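3.2 Surface wear on coated board

Abrasion resistance was measured on white-faced corrugated board from two suppliers, Gesska and Kultita. Both grades carry a bleached outer layer over brown stock. Samples were held for 24 hours in a conditioned room before testing, and 11 sheets of each grade were drawn from a single delivery.

Each sheet received 500 rub cycles under a fixed load, with a pause every 300 cycles to clear dust from the pad. Loss of the white layer was scored on a scale from zero to 6, where zero denotes no visible brown. The Gesska sheets scored lower at the fold lines, but the difference on flat areas was small.

Rub testing does not reproduce point damage. A short knock or a strip of pulled tape removes the facing in small patches — the brown stock shows at once, and the surrounding surface keeps its original finish (Figure 4).

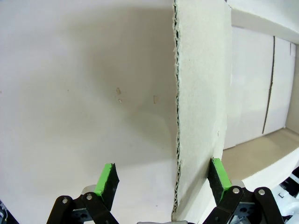

Figure 4. Small scuffed or torn patches in a white cardboard surface, with brown board exposed.

Patches of this type were therefore scored separately and left out of the averages in Table 2. Including them would have raised the spread within each grade without changing the ranking.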